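Cernthorpe (software)

Cernthorpe is a software package for planning and checking the motions of robot arms in simulated rooms. It was written mainly by Raed Farah and Fares Obeidat and is used to test control programs for household tasks such as opening cabinets, turning knobs and carrying objects across a room. The package combines a motion planner, a scene loader, a set of perception tools and a renderer that produces images from the point of view of a simulated camera. The first public version was released on Aug 29, 2019.

The name is taken from the street where the two authors shared an office. Early internal versions were called Bedier, and the name survives as the name of the planner.

Background

Farah and Obeidat began the project as a replacement for a group of scripts they had used to test grasping code. The scripts could load one room at a time and had no way to change the position of furniture between runs. A control program that worked in the test room often failed when a cabinet was turned by a few degrees, and the cause was hard to find. Some failures came from the planner, others from the perception code, and the logs did not keep the two apart.

The new package was built around a single record of the scene, shared by all parts of the system. Each body in the room has an entry with its shape, its position, its joints and its surface properties. The planner and the renderer read the same entry, so that a drawer moved by the physics step is also moved in the next camera image. Perception code is not allowed to read the record. It receives images and joint readings only, as it would on a physical arm.

Structure

Cernthorpe is divided into 2 programs, a server and a client. The server holds the scene record, steps the physics and draws the images. The client runs the control program being tested. They exchange messages over a local connection, and the client can be stopped and restarted without reloading the room.

The Bedier planner searches for a path between two arm positions by growing a tree of short moves and rejecting any move that causes a collision. When a path is found it is shortened and smoothed, then checked again at a finer spacing. A search ends after 600 failed attempts to extend the tree, unless the user sets another limit. In that case the planner reports which pair of bodies blocked the largest number of moves. This report was added at Obeidat's request and is the most used debugging feature of the package.

The controller follows the planned path by comparing the measured joint angles with the wanted ones at each step. It has a stiff mode for free movement and a softer mode for contact. The change between modes is made by the user's program, and early versions gave no warning if contact was made in stiff mode. Later versions write a line to the log.

Scene library

The library supplied with the package is named Zalewska. It contains 118 rooms, mostly kitchens, bedrooms and workrooms. The furniture in them is built from simple shapes with flat colors, which keeps the rendering time low. Doors, drawers, knobs and buttons can be given joints, and a room file may list several alternate positions for any piece of furniture.

Rooms are stored as text files. A user can edit a room by hand or with a small viewer, though the viewer does not support undo and most users prefer a text editor. Files written for the first version can still be loaded, with the exception of those that use the old format for sliding doors.

Rendering and perception

The renderer can produce a color image, a depth image and a label image for each camera. In the label image every pixel holds the number of the body seen at that point. Labels are used to score detection code and are withheld from the control program during a scored run.

Reflective surfaces are handled separately in each type of image. In the color image, a mirror shows the reflected room, including any furniture that faces it. In the depth image, the value given is the distance to the surface of the mirror. The label image marks the whole panel as mirror, whatever is reflected in it.
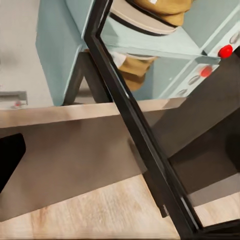

A detector that works from color alone may therefore report a knob at a place where the scene record has none, and the error is counted as a false detection. A program that also reads the depth image will usually place the same knob on the plane of the mirror, and an arm sent to grasp it will meet the panel. Farah described the second case as the more useful one for testing, as the fault can be traced to a single step in the program. Users may turn reflections off for a room by changing one line in its file, and the setting is recorded with the results.

Depth images from Cernthorpe are cleaner than those of most physical sensors. Real depth cameras often return missing or wrong values on mirrors and glass. An optional noise model adds gaps of this kind, but it is off by default and has been criticized as too regular.

Testing tools

Hukthorpe is a companion tool that runs a control program through a list of tasks and collects the results. Its standard list has 687 tasks, each made up of a room, a starting arm position and a goal. A task is passed if the goal state is reached in the scene record before the time limit. The tool does not judge how the goal was reached, and a drawer pushed shut with the elbow counts the same as one closed with the gripper.

Failed runs can be replayed from any step. The replay shows the planned path and the measured path together, along with the camera images that the control program received.

Limitations

The package supports rigid bodies only. Cloth, liquids and soft padding are drawn but are treated as solid by the physics step. Only one arm can be controlled at a time. Support for a second arm was started in April of the year after release and remains unfinished.

See also

Motion planning
Collision detection
Robot simulation
Depth map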